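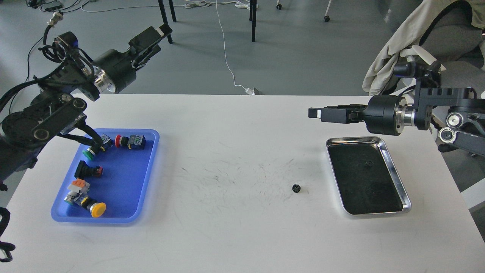 Equipment Reviews | Greenhouse & Nursery
2 min read

Hevby Trindard Misting Controller: Review for Propagation Houses

The Trindard is a bench misting controller for commercial growers of cuttings and young plants. It manages up to 24 zones from a single wall cabinet and is sold with the valve wiring already labeled. Our trial covered poinsettia and geranium stock under both bench and floor systems.

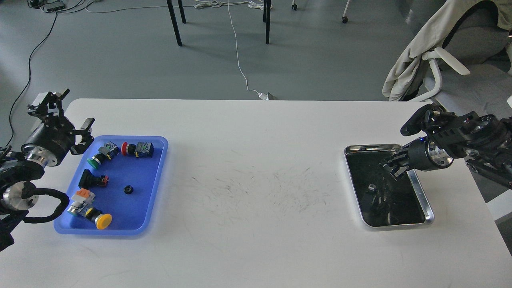 Programming the Trindard is straightforward. Each zone accepts its own interval and burst length, and settings can be copied from one bench to the next. Manual controls are ordered separately. Buyers should decide early on the style they want, as a red mushroom-head button like the one beside the green button in the blue tray is easier to find with a gloved hand than a flat one. The cabinet door has room for either style. 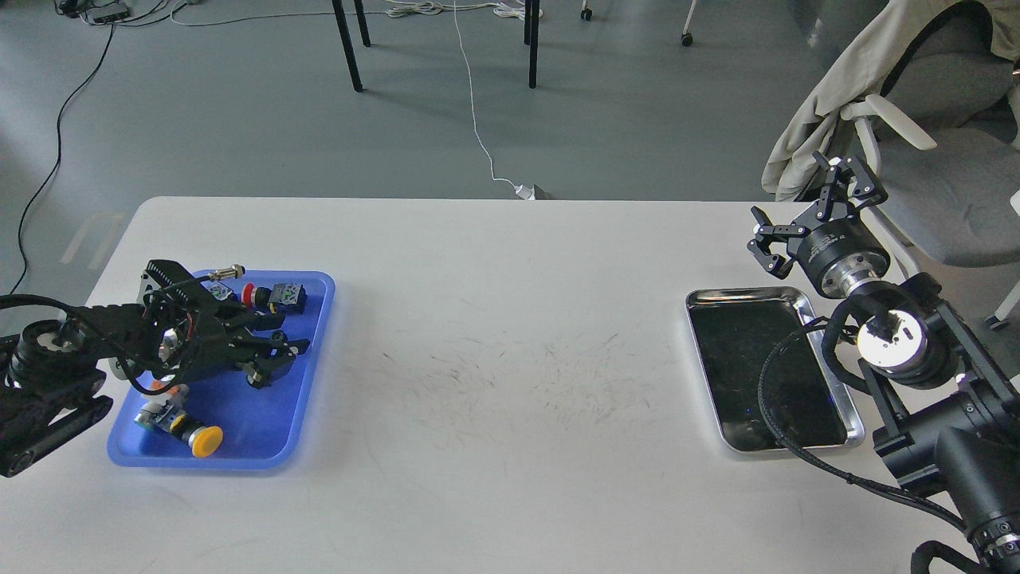

By the Wovura Growers Equipment Desk
2024-10-22

Misting was even across the bench, and leaf surfaces were not overwatered on cloudy mornings. The light sensor responded within 60 seconds of a change in conditions. Growers who root cuttings through December will value the separate night schedule, which the earlier Lo model did not offer. 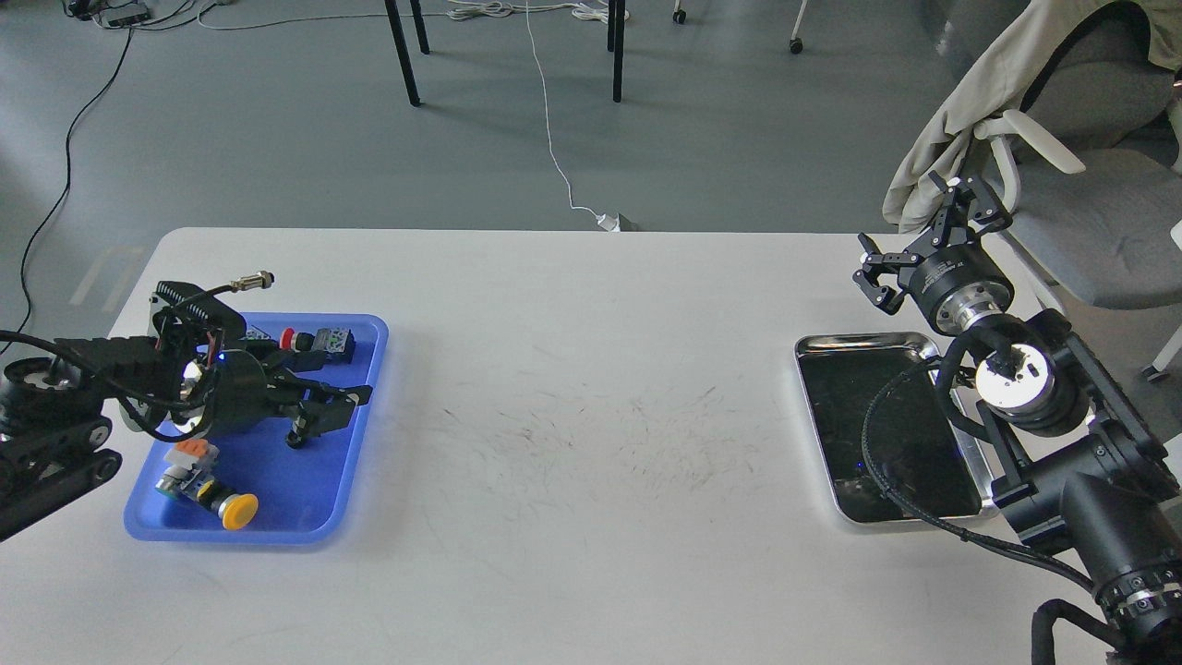
Components in a blue tray, left, with a stainless steel tray at right.

Two weaknesses should be noted. The display is difficult to read in direct sun, and the printed manual gives little guidance on hard water. The price of $900 excludes valves and nozzles.

The Trindard is recommended for operations with several crops at different rooting stages. Growers with a single bench may find a basic timer sufficient.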